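3.2 Textile handling and surface preparation

Household linen was treated as a separate class from rigid items because its outline changes each time it is picked up. Small towels made up the largest group in this class. Each towel was logged by base color, by whether it had been folded before the task began, and by the kind of surface on or near which it was handled. Of the 2,672 entries in the full log, 293 concern towels handled at or beside a dining or side table.

Tables in the Zinevport homes were used as found. Residents were asked to leave cloths, boxes and other everyday objects in place, and no background was cleared or covered. A cloth on the tabletop matters for the coding of tidying tasks, as it can shift or wrinkle when an item is set down, and a patterned cloth makes the edge of a light-colored item easier to locate than a plain one does.
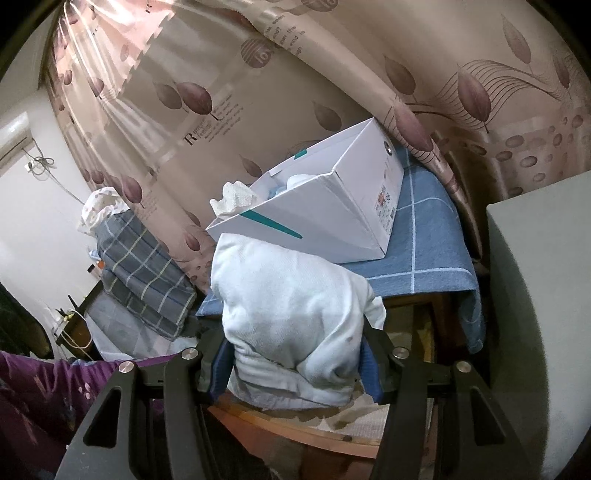
Figure 2. White folded towel held in front of a wooden table. The table carries a blue checked cloth and an open cardboard box.

Two coders worked through the log independently. A towel was coded as "folded" if at least one fold line could be followed along its length, and as "bunched" if creases ran in several directions with no dominant fold. Items meeting both conditions received both codes. Marks on the fabric were noted but were not used to judge whether the item was clean, as shading and stains could not be separated reliably.

Open boxes were coded by the position of the flaps and by whether any contents or packing paper showed above the rim. Contents were named only when both coders agreed on the item; otherwise they were entered as "mixed." Labels were transcribed where legible and left blank in all other cases. Curtains and other hangings behind the table were recorded under room furnishings (Section 3.4) and play no part in the surface codes.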